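Writing a rental listing – speaker notes
Landlord evening, Brotdale branch, Friday, 7 p.m. Slides 1 to 9.

Slide 1. Welcome, fire exits, coffee at the back. Say who I am: lettings desk at Plirnstead, mostly townhouses and two-bedroom condos. Talk runs 28 minutes, then questions.

Slide 2. Start with the Moriarty Street unit. Read the first version of the listing out loud, all 134 words of it. Stop after "must see." Ask the room how many bedrooms it has. The number was in the last line.

Slide 3. Order of facts. Rent, bedrooms, baths, parking, pets, move-in date. Those go in the first two lines. Everything else can wait. Show the second version, 56 words, same unit.

Slide 4. Words to drop: cozy, stunning, won't last, motivated. Words to keep: the ones a renter can check at the door. "Gas range" is fine. "Chef's kitchen" gets you a complaint when the oven is small.

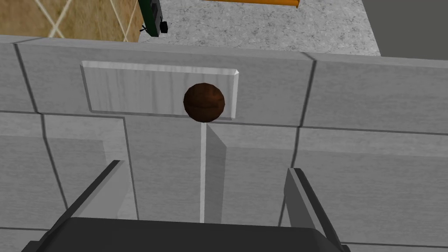 Slide 5. Parking and storage. Say whether the garage is shared. Say if the space is assigned and whether it costs extra. We had three calls a day on the Prallik Court building until we added one line about the second car – then they stopped. Don't go into the towing story unless someone asks.

Slide 6. Deposits and fees. List every fee, including the application fee. If there is a pet deposit, put the amount in. Remind them that the rules differ by city and they should check their own.

Slide 7. Laundry. In unit, in building, or hookups only. "Laundry available" does not tell anyone which.

Slide 8. Notice period. Our standard lease asks for 60 days. Put it in the listing if yours is longer than a month. Pause here, people usually want to write it down.

Slide 9. Handout is the blank form, two sides. Give them five minutes to fill it in for a unit they own, then swap with a neighbor. Collect the pens.

Questions. If the rent-setting one comes up, that's the November session. Lights off by 8:30, key back to the front desk.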